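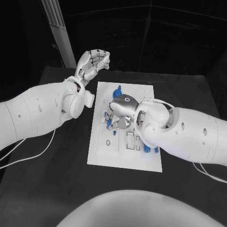
Hustwood 407 Training Bat

Adult wood bat for cage work and batting practice. Reviewed for our store by Keerthana Kaimal, October 5, 2026.

Hustwood says this bat "teaches your hands." I have sold a lot of bats that were going to teach somebody's hands, so I took two of them to the cage before agreeing to stock it. It is a decent maple bat with a thick handle. Whether it teaches anything is up to whoever is throwing to you.
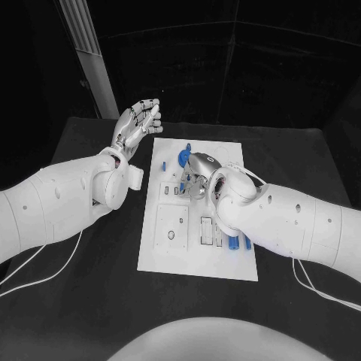
The weight sits toward the barrel, more than the tag lets on. If you swing a light alloy bat in games, expect to be late for the first few rounds. Hustwood calls that feature "load feedback." I'd call it a heavy bat.

Knob: flared
Finish: clear, unpainted
Item number: 2082
Price: $100
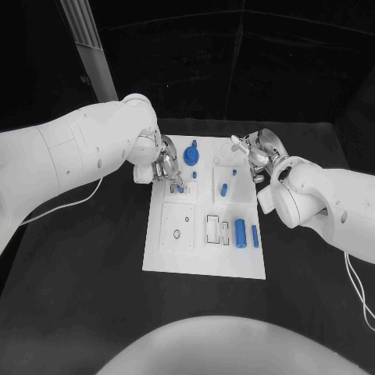
Left gripper holding a blue peg over the slotted white plate.

The hard maple claim seems fair. Mine picked up seam marks but no flaking after a month of tee work in April. I wouldn't use it against a machine in cold weather, whatever the box says about four seasons.

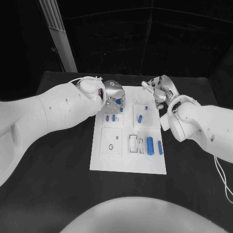 There is also the Tarnton, which costs less and has a thinner handle. Most high school hitters I hand both to keep the Tarnton. Bigger hitters tend to like the 407.

Warranty: Hustwood will replace a bat that breaks in the first 100 days, but not if it broke on the label. Plenty of wood bats break on the label. Read the card before you throw out the box.

Ships in a plain sleeve. Grip tape sold separately.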